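Notebook – Brorby cell, two-arm bench
August 29, 2026
T. Kerekes

Went through the house rules for shared benches against the Brorby cell before the Skunus runs resume. Notes below, changes to the rule sheet to follow.

Rule 2, hand tools. The text says "no loose tools in the reach envelope." The rail is inside the envelope for both arms, so the rail counts. I am rewording it to "no loose tools on the table, the rail or the base plates." A screwdriver goes back to the drawer before motor power goes on, also between short trials. 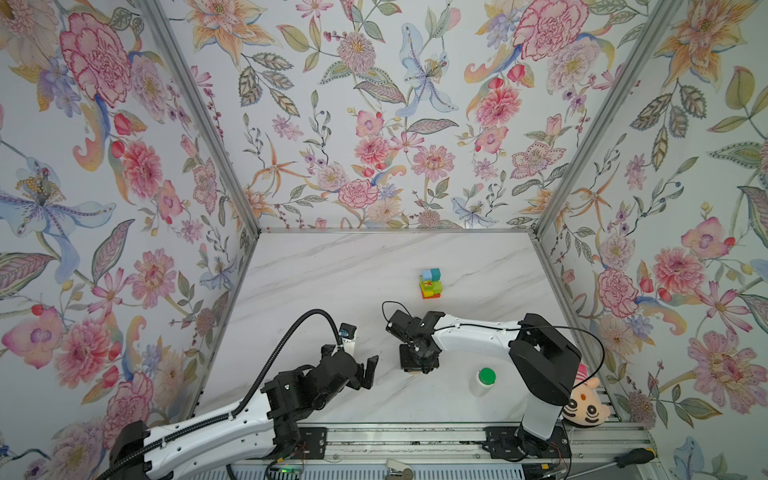 Rule 3, cables. Every wrist cable needs enough slack for full wrist rotation and no more. Check by hand with motors off, both directions, before the first run of a session. Bouchard wants ties every 300 mm along the links. Fine for the straight links, wrong across a joint. Left open.

Rule 4, shared zone. Only one arm closes on an object at a time. The other holds with fingers open until the first has released and backed off. Limit in the shared zone stays at 5 N closing force during setup. The old sheet from Badville said almost double that, with no test behind it. Struck out.

Rule 5, surface. Wipe the table before each block of trials. Streaks and crumbs show up in the wrist views and we have no way to take them out later. Add "wipe" to the start checklist as its own line. 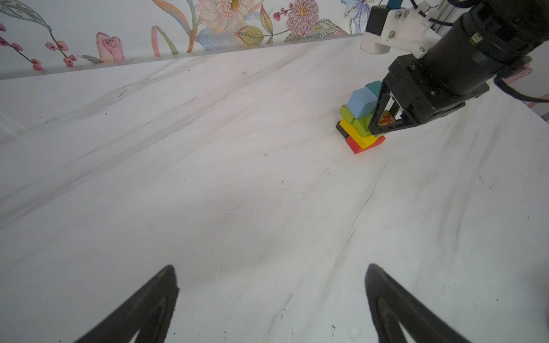 Wrist view, other gripper at the block stack. Streaks and specks on the tabletop.

Rule 6, logging. Stop reason gets written down for every manual stop, even the trivial ones. Of 1,658 entries in the Skunus log, too many just say "stopped." Proposed: software refuses a blank field – Tibor to ask.

Open:
– tie spacing near joints
– speed cap for setup, 300 or 600 mm/s
– reprint sheet, take down old copy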